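# Stasley Picture Rail Hanging Kit

A complete hanging kit for framed prints, drawings and mirrors on plain plastered walls. The kit replaces nails and single hooks with a painted aluminium rail, two steel cables and a pair of adjustable hooks. Once the rail is up, pictures can be raised, lowered, swapped or moved along without making new holes.

The standard rail is 200 cm long and can be cut to length with a junior hacksaw. Rails can be joined end to end with the connector supplied.

## What's in the box

- 1 rail, 200 cm, white or pale grey
- 2 steel cables with rail sliders
- 2 adjustable hooks with locking screws
- 6 wall clips, screws and plugs
- 1 rail connector
- 2 end caps
- 1 hex key

Extra cables and hooks are sold singly. Order code 468 is the steel cable, and order code 117 is the clear nylon line for lighter frames.

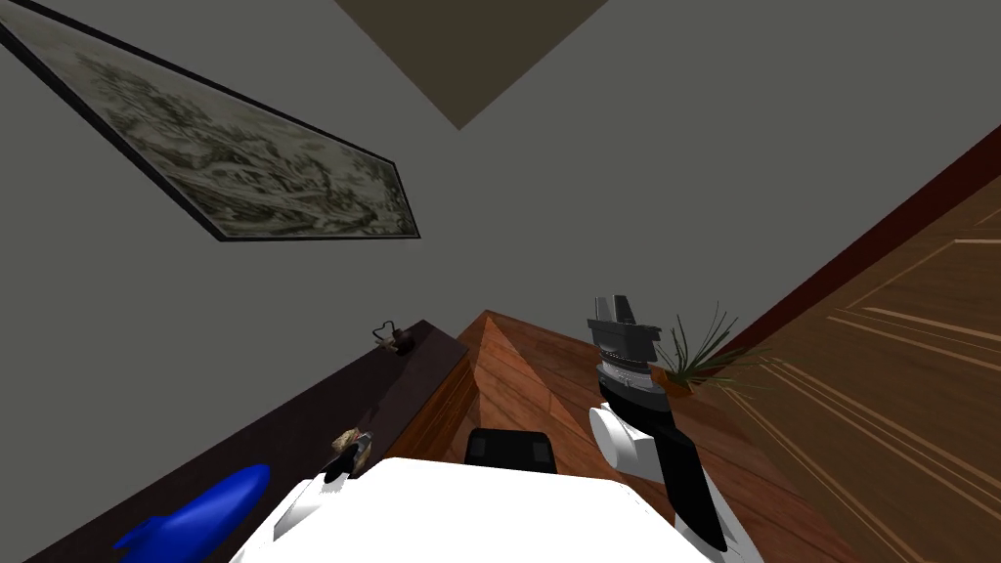 Frame weight matters more than frame size when choosing between cable and line. Each hook on steel cable holds up to 22 kg. Nylon line should be kept for small prints and anything glazed with acrylic. A landscape in a thin black frame on a plain grey wall, with trees and hills in sepia and grey, suits the kit well, as the narrow moulding leaves room for flat hangers on the back. Box frames and deep canvases will also hang, but they tip forward slightly at the top unless the hangers are fixed in the upper quarter of the frame.

## Fitting

Fix the rail directly under the ceiling or coving where possible. Check that there are no cables or pipes in the wall before drilling.

1. Hold the rail in place and mark a level line along its top edge.
2. Mark the clip positions, the first and last 10 cm from the ends and the rest spaced evenly.
3. Drill, plug and screw the clips to the wall.
4. Press the rail on to the clips, starting at one end. Each clip should click.
5. Fit the end caps.
6. Twist the cable sliders into the rail and let the cables hang.
7. Thread on the hooks and tighten the locking screws with the hex key.

The plugs supplied are for brick and block. For plasterboard, use the Pluvbridge cavity fixings, sold separately. On lath and plaster the clips should go into the timber behind, and the spacing may need adjusting to suit.

Most people fit one rail in under an hour. Two people make step 4 easier on a long wall.

## Hanging height

The usual advice is to put the middle of the picture at eye level for someone standing. Above furniture, go by the gap between the furniture and the bottom of the frame instead. We suggest a hand's width or two.
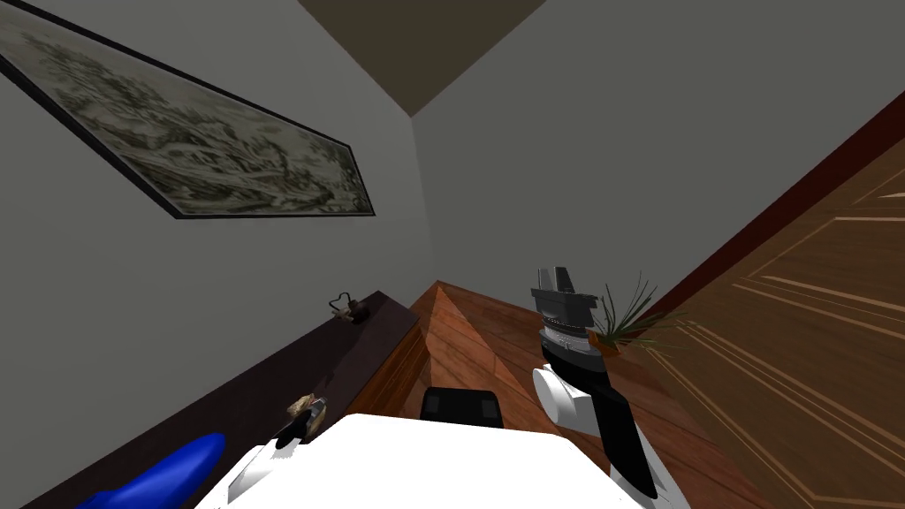 **Maricica Nistor**

A picture over a long, dark counter can hang lower than it would on an open wall. In my own fitting work I start with the frame close to the counter, look at it from the doorway, and move it up a little at a time. With the hooks this takes a minute or two. Large frames should always be on two cables, set in from the sides of the frame by the same amount. One cable in the middle will do for a small print, but it will swing if there is a draught.

If you are hanging a row, line up the bottom edges when there is furniture below, and the centres when there isn't. Mark the cables with a bit of masking tape before you lift the frames on. It comes off cleanly.

## Care

Dust the rail with a dry cloth. The painted finish can be wiped with a damp one, but avoid cream cleaners. Check the locking screws once a year – more often on a wall next to a heavy door. Replace any cable that has frayed or kinked.

The rail can be painted with ordinary wall emulsion after a light sanding. Keep paint out of the channel or the sliders will stick.

## Delivery and returns

Rails are sent in a cardboard tube. Please check it before signing, and tell us about dents within seven days. Uncut rails can be returned unused. Cut rails can't be taken back. For trade orders or odd lengths, ask for Lộc Phùng at the Stasley counter.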